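Arm stops just short of the object, then closes on air. Control loop or policy?

Evander Tosh
Posted 11/03/2023 in Arms and Grippers

Hi all, long-time reader, first real post, so go easy on me! I've got a small printed arm on hobby bus servos, black table, white card with the dashed border as the drop zone. I recorded a bunch of demos by hand with Benov, trained the little imitation policy that ships with Drotel, and now I'm running it back on the same table.

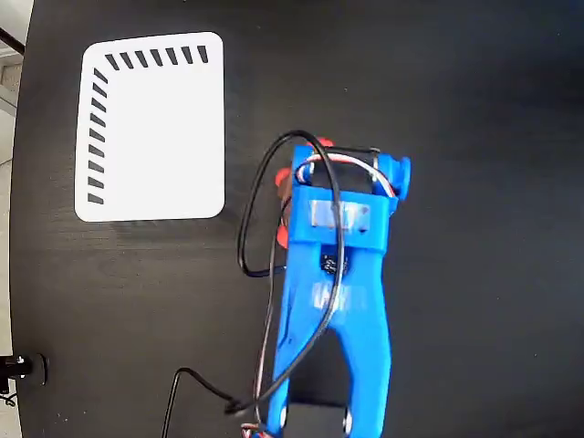
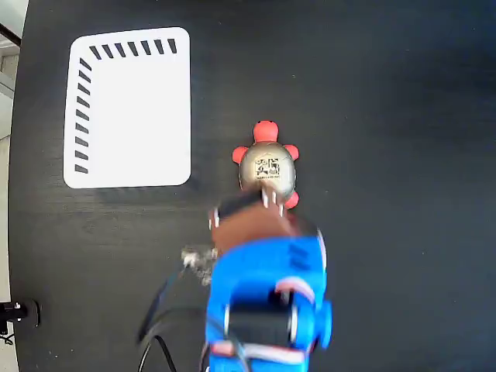
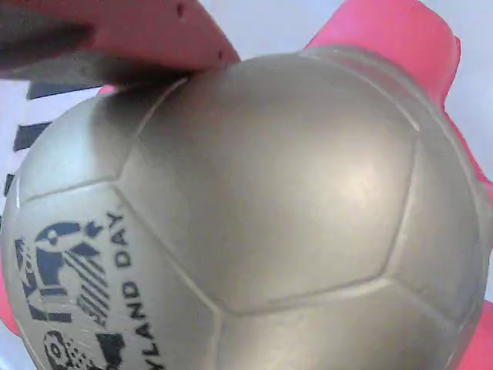
So the reach is great. It heads over to the right spot pretty much every run, even if I move the target a few inches. Then it gets close, kind of dithers, and the fingers shut early. If I replay one of my recorded demos straight through the same servos, no policy, it grabs fine. That makes me think the hardware is okay?

What I've tried so far: retrained from 2000 steps up to 3000, no change I can see. Added more demos. Turned down the servo speed, and that made it worse (more dithering). Chunk size is 8, whatever Drotel had as the default. Both cameras go through one USB hub, and the log prints "stale frame" now and then but keeps going. I've been ignoring that. Should I not be ignoring that?

I'd really like to fix this in software before I start printing longer fingers.

wobblejoint
Don't ignore that, haha. I'd bet money the stale frames are most of your problem, and I say this as a person who lost all of July to the same thing.

Drotel grabs whatever frame is newest in each camera's buffer when it builds an observation. It doesn't check that the two frames go together, and it doesn't check them against the joint readings either. During a long reach you'd never notice, because being a little behind on a big smooth move still points you the right way. Close in, it matters a lot. The policy gets an old picture from one camera and a fresh one from the other, plus joint angles that are newer than both, and that's a combination it never saw in training. Mine did exactly the dither you're talking about.

Your replay test is a good one, but all it tells you is that the servos can follow a path. Replay never looks at the cameras, so it can't rule out this stuff.

What I'd do, in order:

Put each camera on its own USB port, no hub. Drop the resolution if you still get the warning.

Log a timestamp with every frame and every joint read, then plot the gap between them for a run that fails. Don't eyeball the console, plot it.

Make the loop wait for a matched set instead of taking the newest of everything. In my copy I throw out the observation and hold the last command if the gap is too big. It's maybe a dozen lines.

Check your Benov recordings for the same gap! If the demos were recorded through that hub, the delay is baked into your training data too, and then cleaning up only the run side can make things look worse for a while. I had to re-record. It stunk, but the second batch went quicker.

And put the servo speed back where it was when you recorded. If the arm moves slower than it did in the demos, the policy's timing for closing the fingers comes up before the arm has arrived. That alone could give you an early close.

pasta_kinematics
longer fingers. I fixed mine with longer fingers from Itico and never touched the code

marrow77
Agree with wobblejoint on the cameras. One more thing to look at, the chunk. With 8 actions per chunk and no blending, the arm runs the whole chunk blind and then looks again. If the close command lands in a chunk that was planned while it was still a bit far off, it'll close regardless. Try running only the first few actions and re-planning, or turn on the overlap averaging if your version has it (mine is from the Zariņš fork, I don't know about the main one). You do pay for it in compute, and on a slow laptop that can bring the stale frames right back, so fix the ports first.

More training steps probably won't help if the loss was already flat.

Evander Tosh
Okay, pulled the hub and put the speed back. Stale frame warning is gone and it picked up 7 times in a row before it missed one!! Haven't touched the chunk thing yet. I plotted the old demos and yep, the gap is in there, so I guess I'm re-recording this weekend. Thank you both (and sorry pasta, fingers are staying the same length for now).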